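# Changing the loan rules mid-season - who gains?

**backpost_rular** wrote:

The league has circulated its proposal on short-term loans and I would like to hear from people who follow the smaller clubs. As I read the document, there are three changes. The number of loanees allowed in a matchday squad drops from five to four. The minimum loan period goes from 28 days to half a season. Emergency goalkeeper loans stay as they are but need a signed medical note for each keeper unavailable.

My club (Rular Town, for those who don't know the user name) used eleven loan players last season. Only three of them stayed beyond two months. Under the new rule the other eight would either have been here until January or not at all. I can't see how a side with a playing budget like ours fills a bench in February.

---

**Utow_Ender** wrote:

You fill it with your own under-18s, as we did. We had four of them on the bench at one point and one now starts most weeks at left back.

The 28-day loan has been misused for years. A parent club sends a lad down, he plays three times, gets recalled the day before a big fixture, and your manager has to redo his shape with one training session left. Half a season gives both clubs some certainty. I'd have gone further and banned recalls outright.

---

**backpost_rular** wrote:

Utow have a youth section with its own pitch and a paid coach at every age group. We have an under-18 side that trains on half an astro on a weeknight. "Use your own" depends on having your own.

On recalls, I agree. The proposal doesn't touch them, though. The parent club can still recall after the first 28 days even if the loan is registered for half a season. Section 4, second paragraph. So the borrowing club is committed and the lending club isn't.

---

**farside_terrace** wrote:

Is that right? I took section 4 to mean recall only inside a transfer window.

---

**backpost_rular** wrote:

Window applies to outfield players on professional contracts. Scholars and goalkeepers can be recalled at any time. Most of what comes down to our level is scholars.

---

**KLaryea** wrote:

Kekeli Laryea here. I keep the appearance data for the league's independent statistics page, so I can put some figures to this. These are for all clubs in the division, last full season plus this one up to 2/26/19.

- Loans registered: 385
- Loans ending before 60 days: a little over half
- Loans ended by recall: under a third of the short ones
- Loans ended by the borrowing club: nearly all the rest

The last line tends to be left out of the argument. The commonest reason for a short loan is that the borrowing manager stopped picking the player. Recalls are annoying and get noticed because they happen before big games, but they are the smaller share.

I haven't separated scholars from contracted players. It can be done but the registration forms before last August didn't record it in a consistent way.

---

**Utow_Ender** wrote:

Useful, thank you. It rather supports the change. If managers are taking players they then don't pick, a longer commitment will make them choose more carefully.

---

**gantry_left** wrote:

Or they'll take none and play with three on the bench.

I do the video for a club in this division (not saying which) and I watch every minute twice. The short loans that work are nearly always centre halves and keepers. You lose a centre half to a hamstring, you get a replacement for six weeks, he heads it and kicks it and goes home. Nobody expects him to learn a pressing scheme. The ones that fail are wide players and number tens, who need a month before they know where anyone is going to run.

If it were up to me the minimum would vary by position. I realise that is unworkable on paper, as half the squad would be registered as centre halves by September.
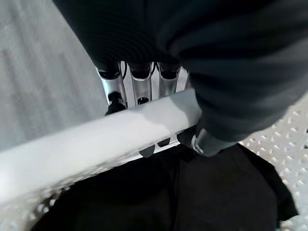

Goalkeeper loans are where I think the drafting is weakest. The medical note has to state the injury, the expected absence and who examined the player, and it must reach the league by noon on the day before the match. Most keeper injuries at our level are to the hands and are picked up in the warm-up or in the last session. You'll have seen three fingers in silver metal poking out from under a dark grey cloth just now, and one of those has a black joint piece near the end of it. A keeper's finger joint has rather less protection than that. Ours dislocated one the evening before an away game and there was no chance of a signed note by noon, as noon had gone. We played the reserve, who is 17. Under the present rule one phone call to the league would have done it.

---

**farside_terrace** wrote:

Couldn't the note follow afterwards? Play the loan keeper, send the paperwork within 48 hours, and accept a fine if it doesn't stand up.

---

**gantry_left** wrote:

That is how the league below does it and I've never heard a complaint. The fine there is £300 for a late note. The proposal for us has no late route at all. If the note isn't in, the registration is void and you are fielding an ineligible player, so it's a points matter.

---

**Utow_Ender** wrote:

Agree with you on that one. Noon the day before is no good. I'd still want a doctor or a physio to sign it, mind. We have all seen a "back spasm" that coincided with a better keeper being free.

---

**curano_away** wrote:

Curano supporter, so I'll declare the interest. We're a lending club as well as a borrowing one, which is a strange position at this level. We had two strikers out on loan in the autumn and three defenders in.

From the lending side, half a season is too long for a young player. If he goes somewhere and isn't picked, he sits there until January and loses the whole autumn. With 28 days we could bring him back and send him elsewhere. One of ours had 10 minutes of football in his first month at a club I won't name. He went somewhere else for the second month and played every game.

---

**backpost_rular** wrote:

That's a fair point and I hadn't thought about it from the lending end. But you'd still be able to recall him if he's a scholar. It's section 4 again.

---

**curano_away** wrote:

Recall, yes. Send out again, no. Section 6 says one standard loan per player per half season. He would come back to us and have nowhere to go but our reserves, who play every other week on a park pitch.

---

**KLaryea** wrote:

Section 6 is new. It wasn't in the draft that went round before Christmas. I've checked both.

For what it's worth, players having two or more loans inside one half season account for a small part of the total, fewer than one in ten. They get more minutes on the second loan than the first in most cases. I would not lean on that too heavily, as the numbers are small and a player who gets a second loan is usually one somebody wanted.

---

**Utow_Ender** wrote:

I'll concede section 6. It should come out. I don't concede the main point. Attendance here is roughly 700 on a good day and people like to recognise the team. We had a spell two years ago when I'd read the sheet at the turnstile and not know four of the names.

---

**backpost_rular** wrote:

I'd take four unknown names over a forfeited fixture. We came close to that twice.

---

**farside_terrace** wrote:

What did Hafþórsson do at your place? He seemed to manage on a small squad.

---

**backpost_rular** wrote:

He did, for a season and a half. He signed players who could cover two positions, trained them in both, and used loans only for keepers. It worked while everyone stayed fit. The second winter we had seven out and he brought in five loans in a fortnight, all 28-day ones. Three of them helped keep us up. He'd have been allowed four in the squad under this, and would have had to keep all of them to the end.

---

**gantry_left** wrote:

Does anyone know if clubs vote on it section by section or as one block? If it's a block I expect it goes through, as the bigger clubs like the squad limit and won't care about the rest.

---

**KLaryea** wrote:

One block in the current wording. Any club can table an amendment if another seconds it, in writing, before the meeting. I'd suggest sections 4, 6 and the keeper note go in as separate amendments. If they're bundled, a club that dislikes one will vote down all three.

---

**curano_away** wrote:

I'll raise section 6 with our secretary. He replies to emails, eventually.

---

**Utow_Ender** wrote:

I'll ask ours about seconding the keeper one. Not the recall one, I want to read it again first.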